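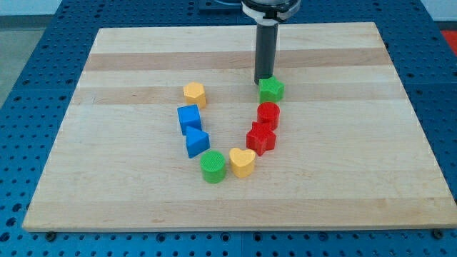
Drullov maple board, long-grain face up. Shape blocks not included.

Drullov Maple Board, Large

Made in our Clatico workshop
Lead time: in stock, ships within the week
Finish: unscented mineral oil and beeswax
Feet: none (rubber feet available, see Options)

The large Drullov is an edge-grain board glued up from strips of hard maple. It is the size most people end up with if they cook for a family, and it will take a whole roast chicken or a big loaf with room beside it for the knife. We also make it in a medium and a small, listed on their own pages.

Construction

We buy maple kiln-dried and let it sit in the shop for 16 days before cutting. The strips are ripped, planed and glued edge to edge with a food-safe waterproof glue, then clamped overnight. After that the board goes through the drum sander twice and gets its last passes by hand.

There are no screws, dowels or metal rods in the board. Both faces are sanded to the same grade, so you can keep one side for bread and fruit and the other for onions and meat.

Colour and grain

Maple is sold as a pale timber, but strips from the same pack can run from cream to tan, and some heartwood comes out brown. We do not stain to even this out and we do not sort it out either, unless there is a knot or a split. Your board will have its own pattern of bands. If you want the palest boards we have on the shelf, write "pale" in the order notes and Morenike Afolabi in dispatch will pick one for you. We cannot do the same for dark boards, as there are never enough of them.

All maple goes more golden with age and oil. A board left half under a toaster will colour unevenly, and this usually settles down after a few months of normal use.

Before first use

The board leaves here oiled but it will take more. Wipe on a thin coat of mineral oil, leave it overnight and rub off whatever is still on the surface. Do this again the following evening. In a dry house, or through a heated winter, a third coat is worth doing.

Looking after it

Wash by hand with warm water and a little dish soap. Rinse both faces, towel off and stand it on its edge until dry. Do not soak it. Do not put it in the dishwasher, even on a short cycle.

Oil once a month for the first year, then when the surface starts to look chalky. Olive, canola and other cooking oils go sticky and should be kept off it. Raw linseed is fine if you are patient.

For garlic and onion smells, scrub with coarse salt and half a lemon, then rinse. Beetroot marks fade by themselves in a week or so.

Knife marks can be sanded out. Start at 90 grit if they are deep, finish at 300, and re-oil. Sand both faces, or the board may cup.

Options

Rubber feet, set of four, screwed to one face. This makes the board single-sided.
Juice groove on one face. Adds a week.
Finger grips routed into the short ends. No charge, please ask before we ship.
Nirnura board wax, 153 mL tin. Softer than ours and easier to spread in the cold.

Engraving is done by Awad, two doors down from us. Text only, up to two lines. We proof it by email and will not start until you reply.

Warranty and repairs

If a glue joint opens in normal use, send us a photo and we will repair or replace the board at our choice. Boards that have been through a dishwasher are not covered, though Raed Moussa can often reglue them for a flat bench fee plus return postage. Small surface cracks at the ends are usually dryness. Try oil first, two coats on the end grain, and get in touch if they are still open after a fortnight.

Resurfacing is offered every January, when the shop is quiet. You lose a few millimetres of thickness and get back a flat, freshly oiled board.

Pickup

Local orders can be collected from the side door until 4 pm. Ring the bell and give your order name. Please bring a bag or a towel to wrap the board in, as we only box the ones going by post.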